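Cahier d'atelier, août. Suite du montage de « Skulladley »

9 h 40. Repris la bobine 3 là où on l'avait laissée. Le plan de la digue tient enfin, mais il dure trop longtemps avant la première réplique. Coupé 17 images en tête, regardé deux fois, remis 7. Mieux. A revoir demain à froid, sur grand écran.

Le distributeur (Rusnák) a renvoyé sa fiche : synopsis, durée, distribution. La durée est fausse, ils ont pris celle de la version festival. Et dans le résumé ils racontent la fin !! Le retour au phare ne doit apparaître nulle part, ni fiche ni affiche ni dossier de presse. Renvoyer le texte court, celui de quatre lignes.

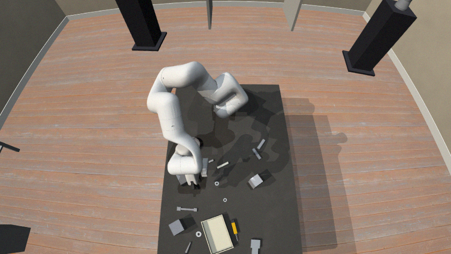
Son. Le mixage provisoire de la scène du bal est inaudible sur les petites enceintes. Dialogues noyés sous l'accordéon. Baissé la musique, remonté la voix du père, ça passe mais on perd l'ambiance de la salle. Essayer l'autre prise de fond, la longue, celle enregistrée après le départ des figurants. Je ne la retrouve plus dans le dossier Livero. Peut être mal nommée à l'import, chercher par durée.

11 h 15. Comptage des plans : 1448 dans la timeline, y compris les noirs. Beaucoup pour un film qu'on vend comme « contemplatif ». La moitié doit venir de la poursuite au marché. Pas envie d'y toucher, c'est la seule séquence que tout le monde a aimée en projection de travail.

Projection justement, notes recopiées du carnet avant de le perdre :
- on ne comprend pas que les deux soeurs se connaissent déjà
- le flash-back de l'incendie arrive trop tôt
- rires au mauvais endroit (la porte qui grince). Enlever le grincement
- générique de début trop long, trop de logos
- une personne croyait que le facteur était le père. Hmm. Même manteau, c'est vrai
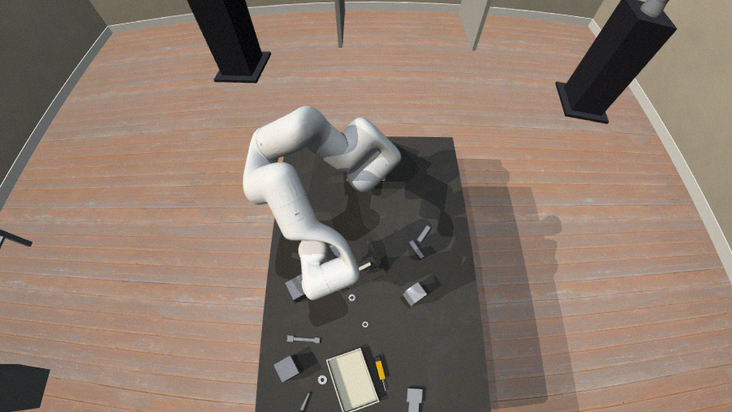 Pour les soeurs j'ai retrouvé une chute de la scène du train, la cadette dit « comme l'an dernier ». Juste ça. Collée en voix off sur le plan du quai, on ne voit pas les lèvres donc aucun souci de synchro. Ça règle le problème en deux secondes. Garder l'ancienne version dans un bac à part au cas où la prod râle.

Flash-back de l'incendie : décalé de 29 plans, après le repas. Le raccord lumière est moche, on passe d'un orange à un bleu très froid. A signaler à l'étalonnage. Prévenir aussi la musique, le thème démarrait sur la coupe et maintenant il tombe au milieu d'une réplique.

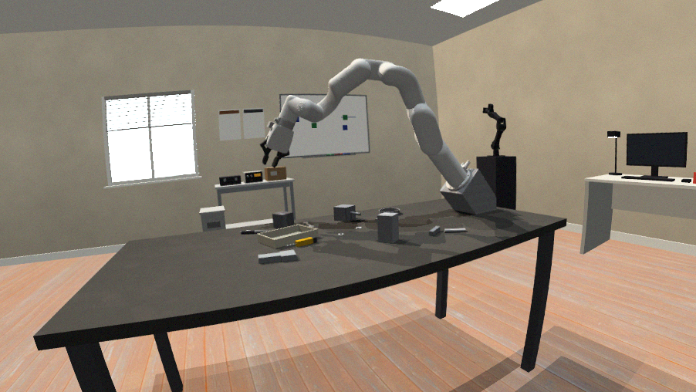 Bras en rendu, pince ouverte, table sur plancher.

14 h. Reçu les premiers cartons de Bimo pour le générique de fin. Police jolie mais illisible dès que ça défile. Les accents sautent sur les capitales, donc à refaire pour la moitié des noms. Demandé une version plus grasse et un défilement plus lent. Réponse attendue ce soir, sans trop y croire.

Sous-titres anglais : livrés, pas relus. Repéré en passant « lighthouse » traduit de deux façons différentes, et une ligne qui reste à l'écran pendant tout un fondu. Prévoir une relecture complète, pas en diagonale comme la derniére fois.

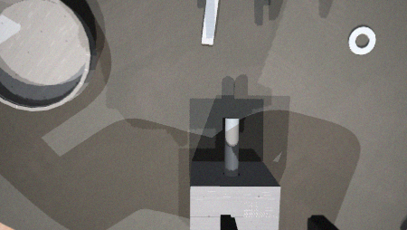
Rendu, vue rapprochée : bloc et tige cylindrique.

16 h 30. Export basse def lancé pour la prod. Planté à la moitié, disque plein. Vidé les fichiers de rendu, relancé. Toujours pas de bande-annonce, Rusnák la veut avant la fin du mois, avec une version sans dialogue pour les salles. Idée : partir du plan de la digue, silence, puis le bal direct. Pas de voix off explicative.

A faire :
fiche Rusnák corrigée
retrouver le fond de salle
grincement de porte
manteau du facteur -> voir si un plan existe sans
sauvegarde du projet sur le deuxième disque, PAS fait hier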